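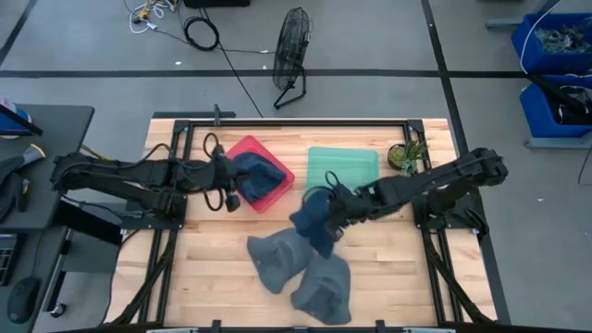
Carter Campbell has been sorting hats for most of his working life, and he still gets excited about it. I met him in Pernovley one morning in May, at the back of Kurka, the second-hand shop he runs, and he had the kettle on before I'd got my coat off. His system is two shallow plastic trays, a red one and a mint-green one, on a big pale wooden table. Navy goes in the red, grey goes in the green. "People expect labels and a spreadsheet," he said. "I've got two trays and a succulent." (The plant sits in the corner in its dark round pot, and he says good morning to it.)

I asked why colour first, and not size or style. "Because you can see colour from across the room! Size, you've got to pick the thing up and find the tag, and half of them have had the tag cut out. With grey and navy you just go. I can get through 39 hats before my tea's cold."

He learnt it at Wike, where he spent five years in the stockroom folding scarves. They sorted by price there, and he hated it – "you'd have a lovely bucket hat in with a load of old gloves, and who's going to find it?" When he opened his own place he tried three or four ways of doing it, including hooks, which he doesn't want to talk about.

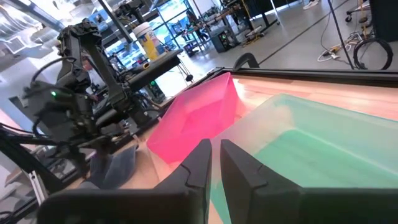 The shallow trays came from a Fluleo closing-down sale and he's very fond of them. Deep boxes are the enemy, according to Carter. Whatever goes in first gets squashed flat and comes out looking like a dishcloth. "Knitted ones forgive you," he said. "A brim doesn't. You fold a brim wrong in October and it's still folded in May."

So what does he do with a bad brim? Steam from the kettle, mostly, then his hands, then 10 minutes over an upturned pudding basin. He showed me the basin – it was his gran's, and it has never had a pudding in it as long as he's owned it.

I told him my own hats live in a heap behind the front door, and he looked properly pained. "Start with two trays," he said. "Any two. Just make sure they're different colours."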